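The Long Winter of Gray

12/22/20

In the hallway of my building in Zomthorpe there are eleven doors, and they have all been painted the same gray. Before this they were green on my floor, a brownish red on the floor below, and on the ground floor a yellow which the older neighbors called mustard. The painter finished in June. I did not complain, because the work was clean and the old paint had come off in pieces. But since then I began to look at the color of things around me, and it became a small illness.

My kettle is gray. My coat is gray, my phone, the case of my phone. When I walk to the tram I pass parked cars that are white, silver, black and gray, and if one red car stands between them, I remember it in the evening.

I wanted to know when this happened and who had decided it. The first person I asked was the man behind the counter at Berisha, the paint and hardware store across from the station, where I have bought brushes for years. He pulled out two color cards from under the register, one old and one new. The old one opened like a map and had a whole page of greens. On the new one the greens have a corner. The rest is a slow walk from white to black, with names like Wet Stone, Harbor and Grirnum, a gray with a drop of purple in it that he mixes, he told me, more often than all the blues together.

"People come with a photo on the phone," he said. "They want the room on the photo. The room on the photo is gray."

Grirnum comes from Domance, a paint maker that has its mixing hall at the edge of town, behind the sugar warehouses. Zixuan Shi has worked there for 15 years and is responsible for the colors. Her office surprised me, for the walls are plain white and there is nothing on them. She explained that any color on the wall would spoil her judgment of the color on the table. The archive is in the next room, in flat drawers: 1255 painted cards, each with a date and a recipe on the back. She let me open the drawers myself.

The oldest ones are loud. There is a pink for bathrooms that I had forgotten completely and recognized at once – my aunt had it, tiles included. There is an orange which was sold for kitchen cabinets, and a turquoise that went mostly to garages. From the lower drawers the cards become quieter. Beige comes first and stays for a long time. Then the beige gets colder, and suddenly one is standing in front of a whole drawer which looks like weather.

"I did not plan it," Shi said. "We make what is ordered. Last year 70 percent of our orders were gray or white, and I include in white many things that I would call gray."

She does not like to hear that gray is a lack of color. To make a good one is hard work, in her opinion harder than a good red, as a red forgives. A gray which is perfect in the morning can turn green under the kitchen lamp, and then the customer calls. For Grirnum she threw away a long row of attempts until it stayed the same by daylight and by lamp. She is proud of it, and she has painted her own bedroom yellow. 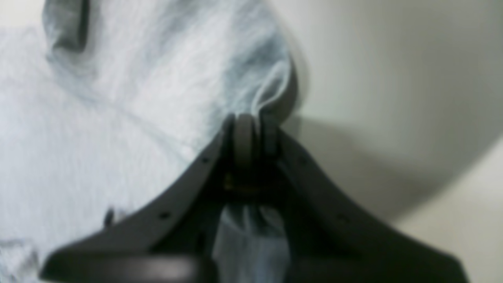 The gloss of a surface matters to Shi at least as much as its color. The old enamel paints were shiny, and a shiny surface takes a bit of everything near it, the window, a passing sleeve, the sky. Then matte came into fashion, first on walls and afterwards on nearly everything that one can hold or switch on. In the photo on this page the smooth dark charcoal is matte all the way, only the top rims catch some light, and the inner faces go down into deep shadow. On such a surface, she says, the eye has almost nothing to read except the form. Designers like this. A form that is well drawn looks better without color, and a form that is badly drawn can at least look serious.

There are also less elegant reasons. A landlord who paints every apartment in one color needs to store only one bucket. A shop that sells toasters in five colors must guess how many people want the green one, and if the guess is wrong, the green ones remain on the shelf until the sale. The owner of a used car lot near the tram depot told me he pays less for a car in an unusual color, even if he himself finds it beautiful. He thinks of the next buyer. The next buyer, I suppose, thinks of the one after him.

So we live more and more in rooms chosen for somebody who has not arrived yet. I noticed this in myself when I bought a sofa two winters ago. I sat a long time on a dark orange one. It was comfortable, and it was the same price. I took the gray one, and when the seller asked if I was sure, I told her that it would go with everything. At home there was not much for it to go with.

It would be too simple to say that the past was colorful and we have ruined it. The building where I grew up was brown from the cellar to the roof, and the winter coats of my parents were brown or navy. Color was also a question of money. Some of the dyes were expensive, and whoever had one good coat did not choose it in pink. Shi reminded me also that the loud drawers contain mostly cards that sold badly. The turquoise was loved by garages because it was on discount.

Still, she sees a small movement. Since spring, people have been at home and looking at their walls for many hours each day, and in her order lists there is again a dark green, and a kind of brick. The quantities are small, one or two cans, enough for one wall or a door. At Berisha they have noticed it too. The man at the counter says these customers are nervous and come back a second time with the sample card in their hand before they buy.

I asked Shi which color she would give to the doors in my hallway, if it was for her to choose. She wanted to know first where the window is and what lamp we have. Then she went to the drawers, looked for a while and brought me a card with a green on it, rather dirty, from one of the top drawers. I have it leaning against my own door now, on the inside, where the house rules do not reach. The can costs less than I expected. I have not decided yet about the gloss.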